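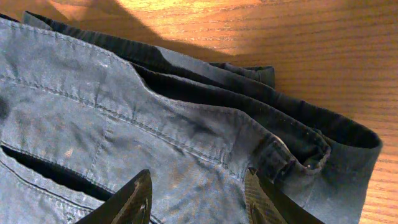
How often should the inlet filters on a rotary screw air compressor be changed?

At the Troltham workshop they are changed every 2,000 operating hours, or sooner when the differential pressure gauge moves out of the green band.

That interval applies to a clean indoor installation. The unit at Kerslake stands beside a gravel yard and draws in a good deal of dust over summer, so its filters are inspected monthly and replaced well before the hour meter would call for it. Anyone setting up a service schedule is advised to begin with the manual and then adjust it to the room the machine stands in.

I have maintained this blog as a record of compressed air practice for nine years, and most of the correspondence I receive concerns filters and oil. Leaks attract far less interest. During the most recent survey at Troltham, more than 30 leaks were tagged, the majority at push-in fittings and at the couplings of hoses that had been left connected to tools. Two were at the drain valve of the main receiver. Both were repaired the same afternoon with a new seat and a length of thread tape.

The survey was carried out after 6 p.m., when the production lines were shut down and the compressor should have been close to idle. It was instead loading at regular intervals. Timing those load cycles with a watch is the simplest leak test available and requires no instrument. An ultrasonic detector is then used to find the individual points.

Readers have also asked about the Vindico dryer mentioned in an earlier entry. It remains in service. The condensate drain was changed from a timed model to a level-sensing model in March, and the loss of air at each discharge is no longer audible from the office. The old drain has been kept as a spare, although its coil is weak and I would not rely on it for long.

The Iladine controller has been less satisfactory. Its pressure band was set too narrow at commissioning, and the motor was starting more often than the maker's plate permits. Widening the band corrected this. The labelling of the menu is poor, and the setting is found under "Network" and not under "Pressure". A note to that effect has been taped inside the cabinet door.

The next entry will deal with receiver inspection and the paperwork that accompanies it. The Kerslake certificate is due for renewal in January.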